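I bought the Villent hanging basket in September, mostly because Nana Ametepe wouldn't stop raving about hers, and okay, I get it now! My old Madar one sagged after two months of snack duty (so annoying). For $40 I wanted something that stays put.

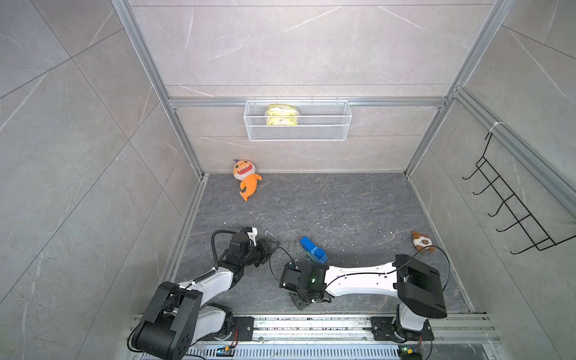

White wire basket hung by its hooks, with one yellow packet in it.

Two gripes. Small jars lean over in it, and the mesh is fiddly to wipe, so I gave up and use an old toothbrush. Still, I'd buy it again, and I've already got my eye on the deeper one for the laundry room.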